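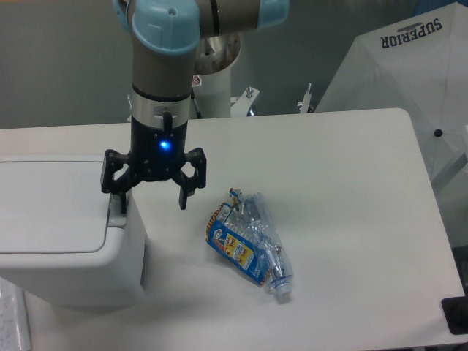
5 May 2022
Bottles, labels, caps. White table.

Carrying on from the February pages, where we left off with the drink bottles and the question of how much work to do on each one before it goes to the shredder. Gleice Paiva and I had the table all morning. Yolotzin Ibarra came in after lunch for the washing.

Batch is the mixed one from the Ulport drop-off. Drink bottles only, or it was supposed to be. Pulled out a shampoo bottle, two takeout lids and a glove. The shampoo bottle went in with the HDPE, the lids have no mark on them that I can read, so they went in the trash.

Gross weight of the bag before opening wasn't taken. My fault, I cut the tie before I thought about it. The sample below was weighed properly.

Flat versus round

Most of the batch came in crushed. People stamp on them or twist them to save room at home, and the Ulport cage has a sign asking them to do it. For hauling it's fine. For us it's a mixed thing, and I want to get it down while I still remember it.

A round bottle you can run a knife around. The label is tight, the seam is easy to find, one pull and it's off in a single strip. A flattened one has the label folded into the creases with the plastic. The blue-label one with the yellow panel is a good case: crushed flat, creased over most of its length, the label wrapped around it. We have a lot like it in this batch. The clear part catches light everywhere along the folds, and under the overhead tubes it is hard to tell a crease from an edge of film. I spent longer looking for the edge than pulling it.

Tried three ways of getting into them.

First, blowing them back up. Open the neck, air line at low pressure with the rubber cone, and the bottle pops most of the way out. Worked on the ones that had been stepped on. The twisted ones stay twisted and the cone slips off. Gleice doesn't like this one, it is loud and there is always a spoonful of old soda in the bottom that ends up on somebody. I agree after today. Wear the face shield if you do it at all.

Second, slitting straight through label and bottle with the hook knife, base to shoulder, and opening the thing out like a fish. Quick. The label then comes away in two pieces. The slit edge is sharp and I have the cut on my thumb to go with it. Thick gloves, the gray ones, not the blue nitrile.

Third, leaving them alone and letting the hot wash do it. See below.

Sample was 600 g of flattened bottles, dry, caps off, split into three lots as near equal as whole bottles allow, which comes out near enough to 200 g a lot for our purposes. One lot per method.

Times are on the whiteboard and Gleice is typing them up, so I'm not copying them here. Slitting was fastest by a clear margin. Air was slowest, mostly from fiddling with the cone.

Labels

Two sorts in this batch. Paper-feeling ones with a lot of glue, and plastic film. The film ones are either glued in one stripe or shrunk on all the way around. The shrunk ones are the trouble when the bottle is crushed, they go stiff along the folds and tear in little triangles instead of peeling.

A printed label is also a color problem. Blue bleeds a bit in the caustic wash. Last time the flake came out with a faint gray-blue cast that Prorkine noticed on the sample card and asked about. They didn't reject it but they did ask. So the plan is labels off before the wash for anything dark blue, red or black, and we let the pale ones ride.

Glue residue: orange-oil cleaner still the best we have here for the stripe type. It does nothing at all on the paper type. Hot water and a plastic scraper for those. I tried the new citrus gel that Plelelstead sent along with the last order and could not see any difference from the old stuff except the smell, which is stronger. Don't reorder.

Caps

Caps off and kept separate, same as before. Most are polypropylene or HDPE and they float, so in theory the sink tank would take care of them. In practice a cap on a closed crushed bottle traps air, and then the whole bottle floats, and you are fishing bottles out from among the caps with the strainer. Take them off dry.

The clear caps are a nuisance. White, blue, green, you can see them on the table and brush them into the cap tub. A clear cap next to clear plastic on a white tabletop disappears. I missed several and found them again at the shredder screen. What we want is a dark surface under the sorting. Gleice had the idea of using the old cutting mat from the sewing room, the dark green one, and I think that's right. It needs a wipe down first and somebody has to ask the sewing people.

Neck rings: left them on. They go with the caps in the float. If someone has time and wants to snip them, fine, I wouldn't bother.

The table

White top was good for spotting dirt and bad for everything else, see caps. Cleaned it twice, soap the first time and alcohol the second. There is a sticky patch at the window end that neither one shifted. It might be old label glue from the February session.

Bins. I would like us to settle the order and stop moving them. Proposal, left to right as you stand with your back to the sink:

whole bottles in
clear PET, label off
tinted PET
caps
label film
trash

Tape on the table edge with the name written on it, one strip per bin. White bins for the PET, anything else for the rest. Yolotzin would like the trash on the floor and not on the table at all, and I have no objection.

Wash

Yolotzin ran the third lot (labels on) plus the pieces from the other two, in separate mesh bags so we could tell them apart. Old pot, caustic at the usual strength, lid on, stirred by hand. Goggles and the long gloves. Fan on, door open.

Labels-on lot: the paper ones were off and turned to mush before the end. It clogs the mesh. The film ones let go of their glue but stayed wrapped in the folds, so they still had to be picked out afterward with wet hands, and that is worse than doing it dry. The rinse water was visibly blue.

Slit lot: clean. No film found on the first look, one corner of film on the second.

Air lot: clean too, a little glue left near the base on a few.

Rinsed 4 times. Usually we do three. The labels-on lot still felt slick after the third so everybody got one more to keep it fair.

Drying on the racks by the door overnight. I don't trust the drying cabinet until the Bautista thermostat has been swapped, it overshot again on Gleice last week and softened a tray.

Decision for now

Slit, pull label, cap off, wash. Flattened ones all go that way. Round ones get the knife around the label and stay whole until the shredder. No more air line unless someone wants to rig a guard for it.

Not settled: whether the shrunk film labels are worth keeping as their own stream. We have very little of it by weight and it takes up a huge amount of room. Prorkine doesn't want it. There might be somebody who does. For the moment it goes in the clear sack behind the door and when the sack is full we talk about it again.

To do

Ask sewing room about the green mat — Gleice
Tape and labels for the bins — me
More mesh bags, the finer ones, 4 of them — Yolotzin
New hook blades. The current one is dull and a dull one slips.
Write to Ulport about the crushing sign. Flat is OK with us, twisted is not. They may not want to change it and I wouldn't push.
Bautista thermostat, still.
Weigh the bag BEFORE cutting the tie.

Added later, same day: Yolotzin shredded a handful of the slit lot while it was still damp to see how it fed. It bridged in the hopper and she had to stop and clear it with the stick. Power off at the wall for that, not just at the switch. Wait for dry. Flake size looked normal otherwise and the bit she saved is in the jar on the shelf over the scale, marked S2.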